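5 Working at the bench cell

5.1 Who this section is for

This section applies to anyone who teaches, runs or clears the bench cells at the Piltbridge and Godstead sites. Read it together with section 4 (Risk assessment) and the arm maker's own safety manual. Where the two differ, follow the stricter one and tell the cell owner.

The cell owner for both sites is Hatem Lahlou. Changes to tooling, fixtures or safety settings need his signature in the cell log before the arm is powered.

5.2 Before switching on

1. Check that the cell log shows no open faults. If a fault is open, leave the isolator locked off.
2. Walk round the table and remove hand tools, cups, loose screws and packaging.
3. Press each emergency stop in turn and confirm that the pendant reports it. Release and reset.
4. Check the safety checksum on the pendant against the one written on the inside cover of the log. Do not run the cell if they differ.
5. Confirm that the job sheet matches the work on the table. Job 1156 is the computer board and chassis job.

Note: The checksum changes whenever a safety setting is saved, even if the value is put back afterwards. Enter the new one in the log the same day.

5.3 Fixing plates and holders

Fixture plates must be located from the table, never from the workpiece. Push the plate against its stops before tightening, then try to move it by hand in both directions. If it shifts at all, loosen it and start again.

Printed holders are allowed for light parts only. Look at each one before the shift for splits between layers, and at the mouth of the slot for wear. Replace a worn holder with one from the same drawing issue. Filing a holder to make a part fit is not permitted, as the taught positions will no longer be right.

Parts go back in their own holders at the end of a cycle. An arm stopped halfway through may leave a part in the gripper, so check the fingers before reloading. 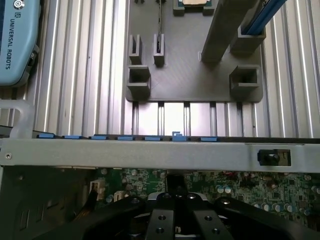

Figure 5-2. Gripper at the open chassis, with the fixture plate and its holders beyond the rail.

5.4 Teaching positions near an open chassis

CAUTION: Metal edges and board components are easily damaged by a gripper moving sideways at low height. Always lift clear before moving across.

1. Select reduced speed and keep hold of the enabling device.
2. Teach an approach point directly over each pick and place point, at least 40 mm above the highest part of the chassis.
3. Move down to the final point in single steps. Watch the fingers, not the pendant.
4. Close the gripper at the lowest force that holds the part.
5. Lift to the approach point and save it.
6. Repeat the path 4 times at reduced speed before going to normal speed.

Take the route over the rail in a straight vertical lift on both sides. Do not blend the corner, however much cycle time it saves. Clips and latches stand proud of the metal and are the first things to be caught.

Cables should be laid so that the fingers cannot hook them. If a cable has to pass near the taught path, secure it before step 1 and add it to the job sheet.

5.5 Static and handling

Wear the wrist strap whenever you reach into the chassis by hand. Hold boards by their edges. Place removed components in the holder marked on the job sheet and keep them off the bare table.

5.6 Working with two people

Only one person may hold the pendant. If 2 people are at the cell, the one with the pendant calls out before every movement and waits for an answer. The other keeps both hands outside the marked area until the arm has stopped.

Do not lean over the table to get a better view of the gripper. Stop the arm first.

5.7 Leaving the cell

1. Move the arm to its park position.
2. Empty the gripper.
3. Switch off and lock the isolator.
4. Sign the log.

Section last revised August 9, 2024. Next review: December.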